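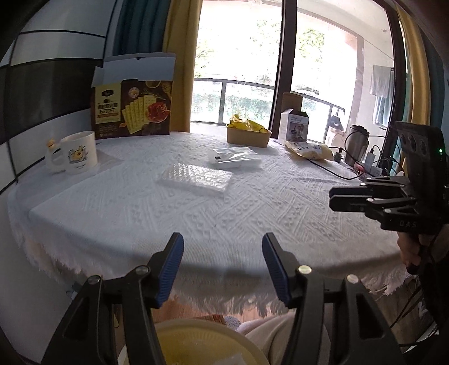
Menport publishes working rules for recording with hand-held grippers in furnished homes

DRADMONT, May 28, 2022 - Menport has released version 3 of its working rules for operators who record manipulation tasks with hand-held grippers in homes and other furnished rooms. The document replaces the version issued last November and applies to all new recording sessions run by Menport and its contractor Okar.

The rules cover four areas: room preparation, operator conduct, equipment checks and record keeping. They apply to one-handed and two-handed tasks. Fixed robot arms and mobile bases are covered by a separate document and are not affected.

Room preparation

Furniture, tableware and household goods stay in the room in their normal positions unless the task sheet says otherwise. Operators may no longer tidy a surface beforehand to make a grasp easier. If an object has to be removed for safety, the removal is entered in the session log before recording starts.

Power cables that cross a work surface or a walking path must be noted on the room sheet. Kettles and other heating appliances may be used as task objects only when unplugged and empty. Glass items with chips or cracks are excluded.

Windows may be left uncovered. Daylight is accepted as a lighting condition, and the position of curtains or blinds is logged at the start and at each change. Mail, prescriptions and documents bearing a resident's name must be taken out of the room or placed in a closed drawer. Retail packaging is permitted, in any language.

Operator conduct

Each gripper is held by its handle, with the index finger on the trigger only. Gripping the device by the linkage or the camera mount is treated as a fault, and the take is discarded. In two-handed tasks the operator must be able to see both sets of fingers at all times. The fingers of one device may touch the other only where the task sheet calls for a handover.

Failed grasps are kept. An operator who drops an object finishes the attempt, returns the object by hand and marks the take as failed. Under the previous version such takes could be deleted on site, a practice that produced records with an unrealistic success rate.

No session may run longer than 300 minutes, including breaks. Operators must stop when they notice strain in the wrist or trigger finger, and a stop for this reason does not count against the session target.
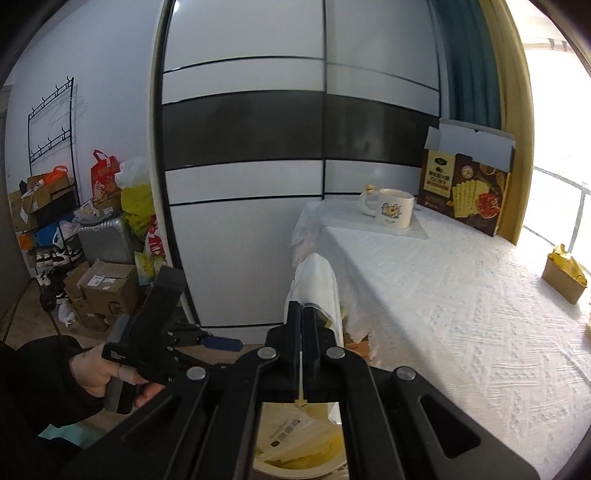
Hand-held grippers in a furnished room, with a wastebasket below the fingers of one device.

Equipment checks

Finger pads are inspected before every session and replaced after 2000 closing cycles, or earlier if the ridges are visibly worn. Pivot screws are checked for play with the fingers fully open and fully closed. The camera lens is wiped with a dry cloth and the mount is tested by hand. A device that has been dropped on a hard floor must be recalibrated before it is used again, whether or not damage can be seen.

Left and right devices are registered separately. Exchanging them during a session is not allowed - a swap invalidates all takes recorded after it.

Record keeping

Every take carries a room number, a task number and a result. Residents sign a consent form that lists the rooms to be recorded, and they may withdraw a room at any time before the data are released. Withdrawn rooms are deleted in full, including takes already labeled.

The revision is based on a review of 1486 takes recorded under the earlier rules. The review was carried out by the engineering office Michalík, which compared session logs with the recordings and listed each point where the two disagreed. Most of the disagreements concerned objects moved between takes without a log entry.

"The old text told people what to record and left the room itself open to interpretation," said Miroslava Ďurica, head of field methods at Menport. "Two operators could follow it correctly and bring back material that could not be compared. We have tried to close that gap with as few new forms as possible."

Recordings made under the earlier version remain valid and will be labeled with the version number in force at the time. Operators who are already registered must complete a short written test on the new text before their next session.

The rules and the blank room sheet can be requested from the Menport press office in Dradmont. Comments on the text are accepted in writing and will be considered for the next revision.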